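What's inside a computer?

I used to think the box under my desk was full of magic. Then I got to look inside one, and I've been nosy about them ever since!

The big flat board is called the motherboard. I like to think of it as a town, with every other part living somewhere along its streets. The processor does the thinking, and it gets so warm that it needs a lump of metal called a heatsink to carry the heat away.

Memory is a bit like your desk at school. It's where the computer keeps the things it's busy with right now (mine would be covered in crumbs). When you switch off, the desk gets cleared.

So how does electricity get to all those parts? It comes in through the power supply, a metal box that takes what it needs from the wall and shares it out along cables. I love the colours of them: look for the red, orange, yellow and blue ones winding through the case, and then find the silver power supply with its black label. Never open one of those, even if you're very curious, and always ask a grown-up before you take the side off a computer. 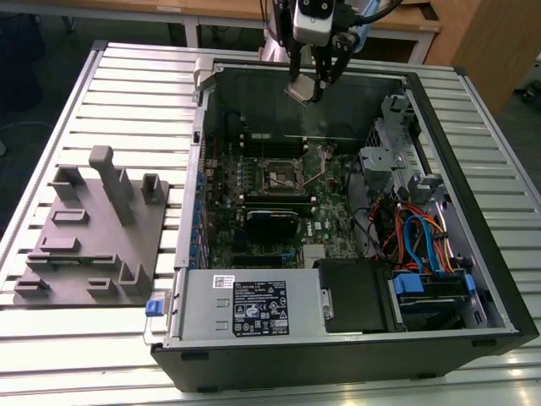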